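Ticket 603: Label printer in receiving prints everything twice
Opened by: Brigitta Frei
Assigned to: Silvan Zwahlen
Status: Closed, reopened, closed

Brigitta, 8:10 a.m.
The Jendier prints two of every label. I asked for 100 and got 200. I have restarted it, and I have restarted myself with coffee. One of us improved.

Silvan, 8:45 a.m.
Copies is set to 1 in Drukach. Is it also set to 1 in the printer's own menu? Those two have never been introduced.

Brigitta, 9:20 a.m.
Printer menu says 1. Wendelin says it said 1 yesterday too, when it was behaving. The last batch was the cord ends for shelf 13, and every one of them now has a spare label.
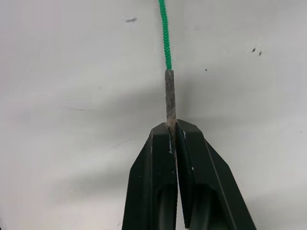

Green braided cord, grey end.

Silvan, 10:05 a.m.
Found it. There are two queues on your PC, "Receiving" and "Receiving (new)", both pointing at the same printer. Drukach sends each job to every queue with "Receiving" in the name. Deleted the new one.

Brigitta, 10:30 a.m.
Single labels. Closing.

Brigitta, 1:15 p.m.
Reopening. Now it prints none.

Silvan, 1:40 p.m.
The old queue was paused. Somebody paused it in August, judging by the oldest job stuck in there. Resumed it and cleared the backlog first, so please stop guarding the tray. Test label came out, one copy.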